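Vullstead Police to Stop Chasing Mopeds Through the Farmers Market

VULLSTEAD - Starting in May, officers of the Vullstead Police Department will no longer pursue riders over traffic violations on Husar Street, Prasero Lane or any sidewalk, including the one the department has already apologized for.

The new pursuit policy runs 28 pages and replaces one that ran five, two of which were a map of a downtown that has since moved its parking garage. Under the new rules, a chase needs a supervisor's approval by radio and a suspected violent felony. A missing taillight does not qualify. Neither does a rude gesture, a point several officers asked to have clarified in writing.

All 102 sworn officers will complete the training before the policy takes effect. Residents sent in 1000 comments on the draft, many of them about leaf blowers. Those have been forwarded to Public Works, with our sympathies.

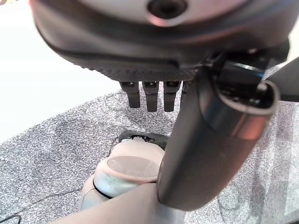 Robotic hand with four black fingers hanging below the palm.

Riders who leave a traffic stop can expect a citation by mail. The neighboring town of Jesuvow has agreed to honor the policy at the city line, where pursuits have traditionally become somebody else's problem.

The full policy is available at the front desk of police headquarters until 5 p.m. Please bring your own stapler - ours is out for repair.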